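Mitska Breakfast Table: Read Me First

Version 2, last edited November 5, 2018

Welcome, and thank you for taking the time to look through Mitska before you unpack it. It's a collection of short sessions about making toast and sandwiches at an ordinary table, put together at our Goltevside kitchen room. There are 263 sessions in all. The toast ones come to 78, and everything else is sandwich building and setting out plates.

What's on the table

We wanted the sort of breakfast a person might throw together before work, so the list of things is short and pretty homely. There's a shiny chrome toaster with two slots, sliced bread with a speckled, whole-grain look and a nice floury crust, green leaf lettuce, and mustard in a yellow squeeze bottle. The plates are round and come in different colors (beige, blue and pale green among them), so it's easy to write a note like "toast to the green plate" and have everyone know which one you mean.
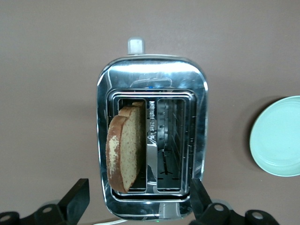 Bread was the thing we argued over most. Soft white sandwich bread folds in the middle when you pick it up by a corner, and it squashes if you so much as look at it, so we went over to a bakery loaf with a firmer crust. The slices vary quite a bit in thickness, and a thick one won't always stand up straight in the slot. We left those sessions in. If you'd like only the tidy ones, look in the notes column for the word "lean" and skip those rows.

A session counts as toast if a slice goes into or comes out of the toaster at any point, even when the rest of it is all lettuce and mustard. You'll also find the mustard bottle both standing and lying on its side, and the notes don't say which, I'm sorry to report. I do mean to go back and add that in December.
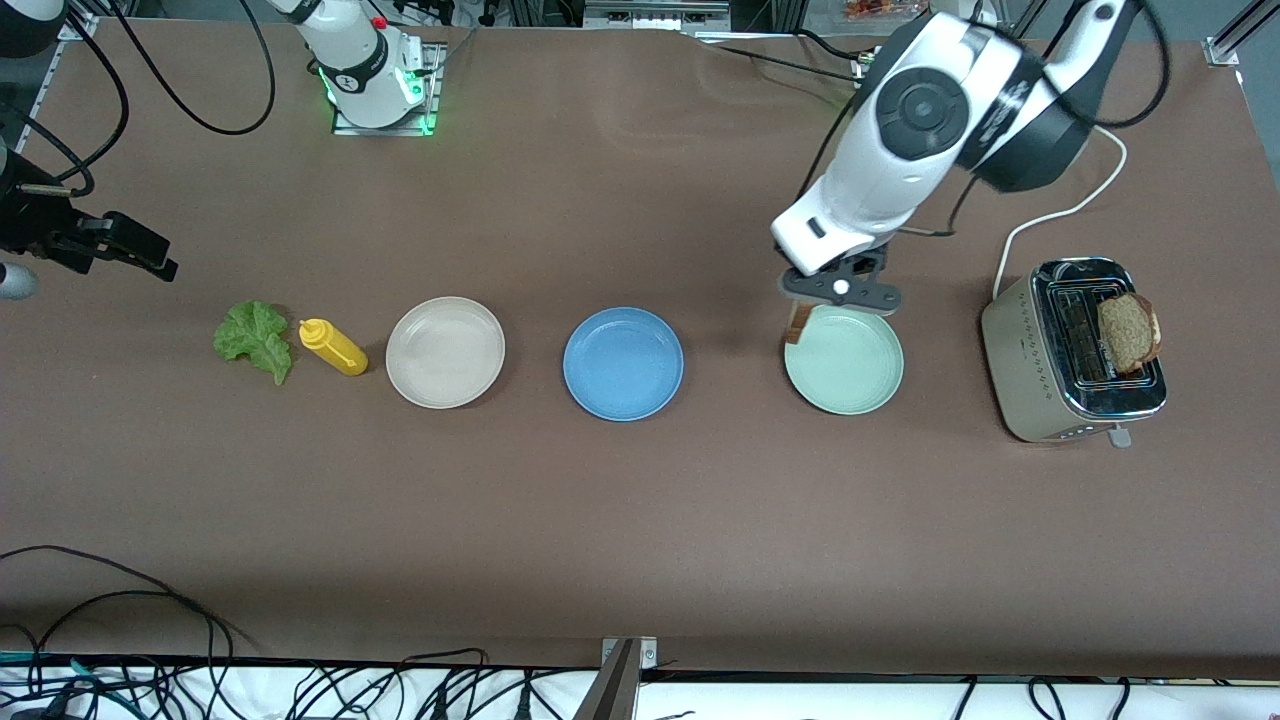
Rhiannon Foulkes
Kitchen sessions and notes, Mitska

How the folders are laid out

Each session has its own folder, with a plain text file called notes and a table of the items used. Item names are all lower case (plate_green, lettuce_leaf, mustard) and I've tried hard to keep them the same from start to finish. The early folders may still say "salad" where they mean lettuce. Please read it as lettuce!

Known gaps

Butter never made it in, and neither did jam, though people do ask. Crumbs aren't listed as items. A torn lettuce leaf still goes down as one leaf unless the pieces ended up on different plates.

Corrections are very welcome, however small. Send the folder number along with the line you think is wrong, and I'll put the fix in the next version with your name beside it if you'd like that.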